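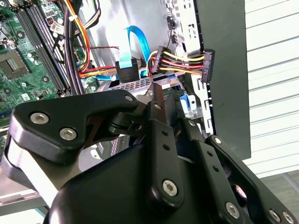

Section 4: Cables

By now the side panel is off, the screws are in a cup, and you have found out which of your screwdrivers is magnetic. The Dinora bench guide takes up with the wiring at this point. Sections 1 through 3 covered power, grounding and getting the case onto its side. If you skipped them, go back and at least do the part about unplugging it.

4.1 Before you touch a cable

1. Check that the power cord is out of the wall. Then press the front power button and hold it for a slow count of five.
2. Touch bare metal on the case.
3. Take a picture of the inside with your phone. Take a second one from the other side. You will think the first is enough until you need to know where the thin red wire went.
4. Put the Vokorard tray to the left of the case, with the long slot facing you.

CAUTION: Do not open the power supply. The box has a sticker telling you not to, and this is one sticker that means it.

4.2 Freeing the data cables

SATA data cables are flat and often come in cheerful colors such as blue or red. The color carries no information at all. People will tell you that red is faster. Barbara Pawlak, who wrote the first edition of this manual, spent a whole page on the subject, and we have cut it to spare everyone.

1. Follow the cable by hand from the drive end to the board end. Don't trust your eyes past the first loop.
2. Put a numbered tag on both ends. Same number, please.
3. If the plug has a metal clip, press the clip down and pull the plug straight back. If it has no clip, just pull it straight back.
4. Coil the cable loosely and lay it in the tray. Do not fold it. A SATA cable with a crease in it will work perfectly until Tuesday.

NOTE: Hold the plug, never the ribbon. The plastic tongue inside the board connector snaps easily, and it makes a very small sound for something that costs so much.

4.3 Moving the power bundle

The power bundle is the thick one, and it will be lying across whatever you want to reach.

1. Cut any zip ties with flush cutters, pointing the blades away from the wires. Scissors will do it too, along with one of the wires.
2. Find the main 24-pin plug at the edge of the board. Squeeze the latch on its side.
3. Keep the latch squeezed and rock the plug gently end to end. Support the board with your other hand.
4. Release the processor power plug the same way. It is usually near a corner, under something.
5. Unplug the drives.
6. Lift the whole bundle out over the edge of the case and let it hang there.

Wire colors, for those who like to know: on a standard supply, yellow is 12 volts, red is 5, orange is 3.3 and black is ground. Newer supplies make every wire black, which looks very smart and helps no one.

CAUTION: Modular cables from different makers may fit each other's sockets and still be wired differently. If you have a drawer of spares (you do), leave it shut.

4.4 The board, once you can see it

1. Blow out the dust with short bursts from the air can. Keep the can upright.
2. Open the latches at the ends of the memory slots and check for grit. Memory goes back in the slots it came from, in the same order.
3. If the processor is out, cover the socket. Use the plastic cap that came with the board. If you threw the cap away, lay a clean anti-static bag over the socket and think about what you've done.
4. Leave small stickers on the board where they are. Some carry a revision code, and Tosavov will ask for it before they discuss a warranty.

CAUTION: Never touch the contacts in an empty socket, wipe them, or blow on them with your mouth. Bent contacts can sometimes be straightened with a needle and a magnifier. Kyung-hwa Um has done it 2 times for us and has asked that there not be a third.

4.5 Putting it all back

1. Start with the processor power plug, while there is still room for your hand.
2. Plug in the 24-pin connector. Push until the latch clicks.
3. Reconnect the data cables by tag number.
4. Reconnect power to the drives.
5. Tie the bundle back against the case wall, clear of every fan. Spin each fan with a finger to make sure.
6. Look in the tray. It should be empty. If it is not, see Section 7, Leftover Parts.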